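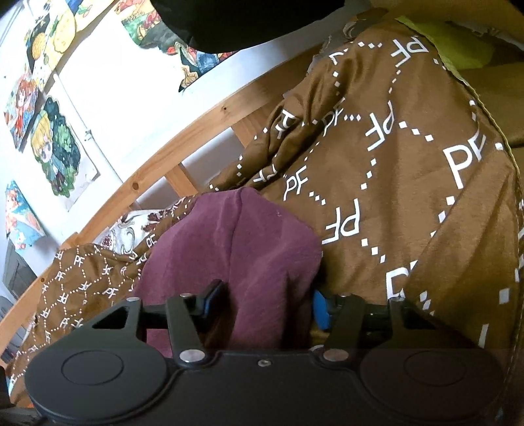
Storing and Cleaning Movie Giveaways at Home
By Ott Ķēniņš

If you go to opening nights you end up with stuff. Lobby posters, plastic cups with the title on the side, popcorn tins, lanyards, pins, T-shirts in a size you didn't ask for. I have been bringing it home from the Viltham and the old two-screen in Urerdale for years, and these are the things I do with it now.

Posters

Don't leave a poster rolled in a rubber band. The band dents the paper and after a few summers it melts onto it. Use a cardboard tube wide enough that the poster slides in without a fight, and roll it with the printed side facing in. Write the title on the end cap in pencil or on a bit of tape.

To flatten one that has been rolled for a long time, lay it face down on clean paper, put another sheet over it, and weight the corners and the middle with books. Leave it at least a week. I have tried a warm iron through a towel and would not do it again - the ink on a cheap glossy poster lifts.

Folded mini-posters go in a flat art folder. My current one has 158 sheets in it and is too full.

Plastic cups and buckets

Wash them by hand before the first use and after every one. The dishwasher takes the print off, usually starting with the actors' faces. Warm water, a drop of dish soap, a soft sponge, no scrubber on the outside.

If a cup came with a topper (a little figure on the lid), take it off before washing and wipe it with a damp cloth. Water gets inside the hollow ones and stays there.

Don't stack printed cups straight into each other. A paper napkin between them stops the scuffing. For butter smell in a popcorn bucket, fill it with warm water and two spoons of baking soda overnight.

Tins

Popcorn tins rust at the seam first. Dry the seam with a hair dryer on low after you wash them, then leave the lid off until the next day. A small rust spot inside can be rubbed down with fine steel wool, but after that keep it for pencils and not for food.

Collector cans of soda

Full cans leak sooner or later. If you want to keep the can, empty it from the bottom: two small holes with a nail, drain it over the sink, rinse twice, and let it dry standing on a rack. I lost a shelf of 11 cans in one July in the garage, and the sugar got into a box of ticket stubs underneath.
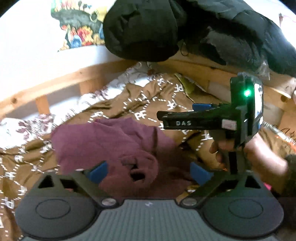 Ticket stubs are the hardest to keep in any case, as most of them are thermal paper and go blank. Scan or photograph them the week you get them. Keep the originals in the dark, and don't laminate them, as the heat turns the whole thing black. I have 203 scanned and can still read almost 200 of the originals.

T-shirts

Turn them inside out, wash cold, hang to dry. Giveaway shirts are printed cheaply and the dryer cracks them. If a shirt is too small to wear, cut out the front panel and staple it over a stretched canvas frame from a craft store.

Pins and lanyards

Push pins through a strip of felt and hang it inside a closet door. Lanyards can be soaked in a bowl of soapy water, but take the paper badge out first.

Where to keep it

An inside closet is better than the attic or the garage. Clear bins with a label on the short side, heavy things at the bottom. I sort mine once a year in March, and the doubles go to the swap table in Dotport.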